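Search this site
Search

RTL 210 Store Layout and Display
Unit 6 handout: Shelving bottled drinks

This unit covers how to set up and stock a wire shelving unit for bottled drinks. Read it before the lab. You will stock one full unit at the Hepburn building and write a one-page report on it.

1. The unit

The lab uses four-tier wire units on adjustable posts. Shelf height is set by clips, and all the clips on one shelf have to sit at the same notch. Set the spacing before any stock goes on. Leave enough room above the tallest bottle for a hand to reach over it and take hold of the one behind.

Check the unit with a level. Wire shelves flex, and a small lean at the feet shows up as a large one at the top tier.

2. Blocking by color

Blocking means putting one product, or one flavor, together so that it reads as a single band. Horizontal blocking gives a full shelf to each flavor. Vertical blocking runs one flavor down through every shelf in a narrow column.

Horizontal blocking is faster to stock and easy to check from across the room. Its weakness is that a flavor on the bottom shelf gets less notice than one at eye level. On a short run this matters less. On a long wall, most stores use vertical blocks. 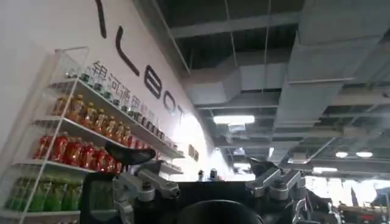
What is the simplest way to block a four-shelf unit of drinks?

Give each shelf one color of bottle, fill it from end to end, and keep the strongest contrast between neighboring shelves. Red next to green separates well. Orange next to red can run together in weak light, so look at labels and caps before deciding the order.

3. Facing and fill

Every front bottle is turned so the label points straight out. Pull stock to the front edge as it sells. Older dates go in front.

For the lab, use the 600 ml size from the Flomis and Jornholm cases. Each team gets 40 bottles. Keep cases off the aisle floor while you work.

4. Lab report

Include a sketch of the unit with the shelf heights marked, the order of flavors from top to bottom, and your reason for that order. Reports go in the tray outside room 386.

Last updated: July 2019

Related handouts
Unit 5: Aisle widths and sight lines
Unit 7: End caps and floor stands
Unit 11: Field visit, Gromham store
Shelf spacing worksheet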